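Wosano Open Day, or How I Spent an Afternoon Rooting for a Plastic Bag

Filed under: Outings, Machines

I went to the Wosano open day in September for the sandwiches. The flyer promised "light refreshments and live robotics," in that order, and I respect a company that knows its audience.

Wosano is in the old Gallardo carpet warehouse out past the ring road, and they've kept the sign, so I drove by it twice. Inside you get a lanyard, a paper cup of coffee, and a safety talk that boils down to "don't reach over the tape." A small boy in front of me had reached over the tape before the talk was done. He was given a sticker, I think to keep his hands busy.

The tour ran in groups and took us past 3 stations. At the first, a screen explained the future of sorting to us for longer than the future is likely to last. The second was a cart that follows you down a hallway. I owned a Furby once, and I got the same feeling from the cart that I used to get from the Furby at two in the morning. It stopped when I stopped. I didn't love it.

The last station had the crowd. They call the setup Plisard, and when I asked what that stood for I was told it didn't stand for anything, they just liked it. The job is picking: small things in bins, one arm, get hold of the thing and move it to where it's supposed to go. I do this every evening with the contents of my kid's bedroom floor, and no one has ever put up a rope so people could watch.

I'd figured boxes would be the hard part, being heavier. Wrong. Our guide said boxes are a vacation. A box has sides, and it keeps the same sides from one minute to the next. A clear bag is a different shape every time you touch it, and the light goes right through it, so half the trouble is working out where the bag is in the first place. She told us they had done nearly 3000 practice picks over the summer and that the bags had eaten most of them.

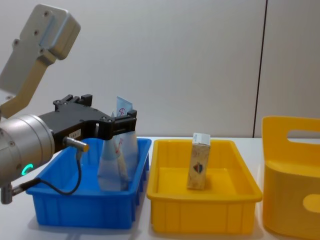 2 min read

A bag held by its top, over the blue bin, with the bottom still sitting in the tray. It got very quiet at this point. Grown adults were leaning. The man beside me whispered "come on" to a piece of industrial equipment, and I was glad he did it so I didn't have to.

I also got oddly fond of the little carton standing in the yellow bin next door. It had that scuffed look of something that's been picked up a lot and has stopped taking it personally.

Afterward there were questions. Somebody asked if it could fold laundry (no). Somebody asked if it would take our jobs, and the guide said that so far it had mostly given her more of hers. I asked what happens when it drops something. A person picks it up, she said, and writes it down.

The sandwiches were egg. There were plenty when my group went in and 5 when I left, which I'm reporting as a fact and without comment.

Parking is free, but use the back lot. If they run it again next year I'll go, and I'll skip the hallway cart.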